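4 Setting the grip and making a first pick

Hurusau shared workshop, bench arm guide. Revised March 2025 by Dariusz Zalewska.

This section covers the gripper settings and the first supervised pick. Complete section 3 (mounting and homing) before starting. The values given apply to the left arm with the parallel gripper fitted. If the Malinowski finger extensions are fitted, remove them and repeat the homing routine.

4.1 Before you start

You will need:
Derkiten control box, with the current settings loaded
Lostel pendant, on its long lead
one empty drinks can, undented
a steel rule and a soft cloth
the arm log sheet

Caution: Keep hands outside the marked reach of the arm whenever the drive is enabled. One person holds the pendant throughout. That person does nothing else.

Caution: Do not use a full or sealed can. A crushed can may leak over the fingers and into the wrist joint.

4.2 Check the cable

1. Press the stop button on the pendant and confirm that the drive is off.
2. Follow the cable bundle from the base to the gripper. It should have enough slack at each joint to form a shallow loop.
3. Turn the wrist by hand through its full travel in both directions. The cable must not pull tight or catch under a cover.
4. If it does catch, free the nearest clip, move it 10 mm towards the base and repeat step 3.

Note: The clips fitted in December are stiffer than the old ones. Open them with a thumb. A screwdriver marks the shell.

4.3 Set the opening and force

1. Release the stop button and enable the drive.
2. On the pendant, open GRIP and then LIMITS.
3. Set the open position to 725. Measure the gap between the fingers with the steel rule and write it on the log sheet.
4. Set the closed position to 200. The fingers should stop short of touching.
5. Set the force to 57. This is a bare number on the control box scale and has no unit.
6. Save the settings. The pendant shows code 961 when they have been stored. Any other code means the old values are still in use.

Wipe both finger pads with the dry cloth before each session. Grease on the pads gives much the same fault as a low force setting, and time is easily lost looking for it in the menus.

4.4 First pick

1. Stand the can upright on the bench, within reach of the arm and clear of its edge of travel.
2. Jog the arm in SLOW until the fingers point straight down over the can.
3. Lower until the fingers are either side of the can wall. Stop before the gripper body reaches the rim.
4. Close the gripper. Wait until the pendant reads HOLD.
5. Check the can by eye from two sides. It should be upright, with both fingers bearing on it evenly.
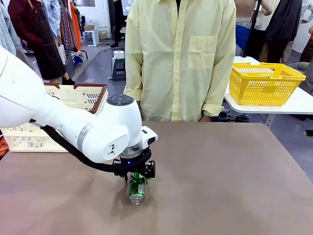 Can the force be left at the same setting for glass jars?

Use a separate setting for glass. Start from the can value, raise it in single steps and test over a folded towel. Save the result under a new name so that the can setting is not overwritten.

6. Raise the arm by 20 mm and hold for ten seconds. Watch the lower rim of the can for any slip.
7. Lower until the can is resting on the bench, then open the gripper. Do not open it above the bench, even by a small amount.
8. Repeat steps 2 to 7 five times and record each result.

4.5 If the pick fails

Can slips during the hold: clean the pads again, then raise the force by two and repeat.
Can wall buckles: lower the force by two and use a fresh can. A creased can gives way early and the result is of no use.
Can leans as the fingers close: the gripper is off centre. Open it, jog sideways in SLOW and try again.
Pendant does not reach HOLD: check the closed position first. If it is set too high, the fingers stop before they meet the can.
Arm drops slightly when the drive is disabled: a small movement is normal – anything over 5 mm should be logged and the arm left switched off.

4.6 Shutting down

Move the arm to PARK, disable the drive and press the stop button. Hang the pendant on its hook with the lead coiled loosely. File the log sheet in the folder at the back of the bench. Continue with section 5, Saving and replaying a path.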